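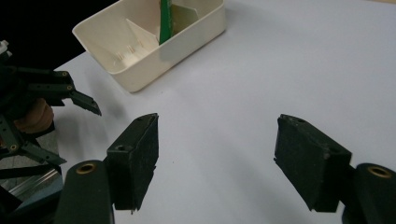
Photo: Irkeck

About Irkeck

Hi! I'm Dalibor Murín, and I started Irkeck with 3 people and a lot of borrowed tape. We teach gripping (bags, packets, cards, trays, all the dull stuff) by holding the grippers in our own hands first, so a robot can learn from what we did.

Most companies use this page to brag. I'd like to tell you about the pads instead.
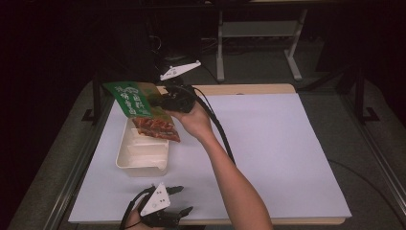 In January we sent 2,536 recordings to our customer Gamotar, and they called back pretty quickly. Their robot kept dropping food bags! We went through everything and found that the pad on one finger had been creeping sideways on its screws, a tiny bit every day, and we'd all been correcting for it with our wrists without noticing. The robot has no wrist like mine, so it just missed. 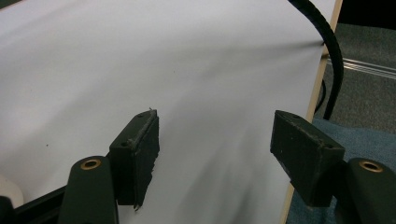
We threw out 15 days of work, which hurt. Now we check the screws and the pad edges before every session, and anybody on the team can stop a session, including whoever joined last week. The cables get a look too, after I caught my sleeve on one and nearly pulled a gripper off the table (my fault, I was in a hurry).

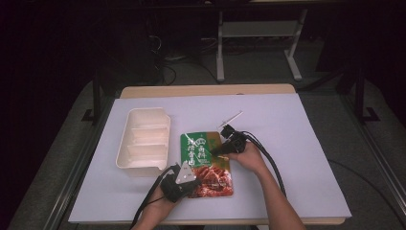
Gamotar stayed with us, and there are six of us now. If you have something awkward that needs picking up, write to me. I like the slippery ones best.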